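Re: [handgrippers] Jaw drifting open on the older units
From: Frauke Hagedorn
To: handgrippers list

Hello Kai, hello all,

Thank you for such a careful write-up, and sorry to have left it sitting over the weekend of our stock-take. I read it on my phone, thought "oh, I know that one", and then of course forgot to answer. I'll put your bits in and reply underneath, old-fashioned as that is.

Kai Rothe wrote:
> We have 6 of the Rondwood hand-held grippers here at Jelletti. Two of
> them have started to read a few millimetres open when the jaws are
> shut. If I zero them in the morning they are fine until lunch, then
> the offset creeps back. I have swapped the cable and reloaded the
> firmware. Is this the encoder dying, or is there something simpler
> I should look at first?

Something simpler, I very much hope! We had the same on ours in April and I was all set to order encoders from Weidemann when Sarla Lodhi asked me, very kindly, whether I had looked at the grub screw on the pinion. I had not. It sits under the rear cover, on the side away from the trigger, and you need a small hex key and a good lamp to see it at all. On both of our bad units it had backed out by a quarter turn, which lets the pinion creep along the shaft while the encoder carries on quite happily telling you what the shaft is doing.

So, in the order I would do it now: take the rear cover off (four screws, and they are not all the same length, so lay them out as they come). Hold the jaws closed with a soft clamp and try to rock the pinion with a fingertip. You should feel nothing at all. If it moves, take the grub screw right out, clean the thread with a cotton bud and a little alcohol, put one small drop of medium thread lock on it and do it up snugly. Then leave it alone until the next morning. I know, I know, but the one I hurried had to be done again.

> Also, how often are people changing the pads? The manual only says
> "when worn", and my idea of worn is not the same as my colleague's.

Ha, no, we had that argument too. Marlene Stüber settled it here by having us write down the cycles, and we now look at the pads every 500 closes and change them if the surface has gone shiny or an edge is lifting. Peel the old one off slowly and get every scrap of glue away before the new one goes down. A lump of old glue under one corner will give you a jaw that never quite meets, and then you are back to blaming the encoder.

After either job I zero the gripper with the jaws shut on nothing, then close it on a 25 mm gauge block and read off the width, and do that 7 times. If the readings wander, I go back to the pinion before touching any setting.

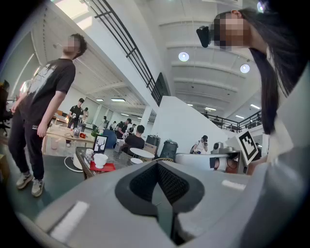
The other thing I would say is to do your last check out on the floor, with people coming and going and the tables set out as they will be on the day. Our bench at Trernham is very quiet and very evenly lit, and I've passed units there that then struggled to find their marker board once they were out in the big room. Bright windows behind the board were the trouble more than once. Turning the board a little, or simply bringing it nearer, was enough to put it right, and it saved me from pulling apart a gripper with nothing wrong with it.

> Last one: does anybody have the drawing for the rear cover? Ours has
> a crack by one of the screw holes.

Reinhold Stöcker made one up for us with a slightly thicker wall at that corner. I'll ask him if he minds my passing it on, and if he's happy I'll put it in the list's shared folder. We print ours lying flat, with the inside face up. Please don't overtighten the new one, the screws only want to be finger tight and then a tiny nudge.

Do write back and tell us what you find under that cover, Kai. And if it is the encoder after all, I have a spare in the drawer you can borrow until yours arrives.

All the best from Trernham,
Frauke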